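Apr 12, 2020

Bench notes, glue trials, continued. I skipped writing up the last batch properly and paid for it this morning, when I spent most of an hour trying to work out which offcuts had the Bardale on them and which had the Vultby. So! Everything gets a pencil letter on the end grain from now on, and I'm writing this while the clamps are still on.

Quick recap for anyone picking this up. We want one everyday wood glue for the small repairs (chair rungs, drawer corners, that sort of thing) instead of five half-dried bottles on the shelf over the sink. The Bardale is what we've used since December. It grabs fast, almost too fast if you're lining up a long joint by yourself, and it squeezes out in thin runs that I always seem to find with my sleeve. The Vultby is thicker and slower and smells a bit like a school art room, which I don't mind at all.

Did 12 joints today, half with each. Plain butt joints, maple to maple, all cut from the same board and all planed the same morning so the faces were fresh. I wiped every face with a dry rag and nothing else. Last time I used a damp one on some of them and then couldn't remember which, so those results are going in the bin as far as I'm concerned.

The Vultby pieces slid around a lot when I put the pressure on. I ended up backing off the clamp, waiting a couple of minutes and then tightening again, and that helped a good deal. A pinch of salt in the joint is supposed to stop the sliding too – I've heard that one over and over and never tried it. Next batch, maybe, if I can find salt that isn't the giant pretzel kind from the break room.

Squeeze-out: scraped half of it at the rubbery stage with the old chisel and left the other half to go hard. Rubbery is so much nicer. The hard beads took little chips of maple with them on two of the Bardale joints, and that'll show under finish for sure.

Sandpaper note while I'm thinking of it. We're out of the Macaraeg 3000 sheets and nearly out of the 4000, and whoever used the last of them left the empty sleeve in the drawer, so it looked like we had plenty. (It may have been me.) Reorder both. The stock number on the old slip is 3026, but check it before ordering, the slip has coffee on it.

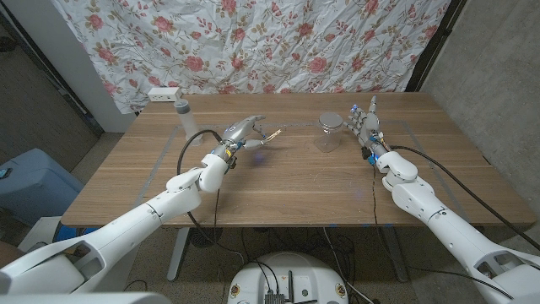 Back to glue. I'm leaving the clamps on overnight even though the Bardale label says we could pull them a lot sooner. I want both sets treated the same, and I also just don't want to stay late. Tomorrow I'll break half of each in the vise and write down where they let go, in the wood or along the line. The rest go on the windowsill for a few weeks to see if the sun does anything to them.

Still to try: the Hudanix bottle, which is unopened and has been sitting by the heater all winter, so I don't have high hopes. Shake it first. Also need wax paper, more pencils, and a new lid for the Vultby, the old one has glued itself shut twice already.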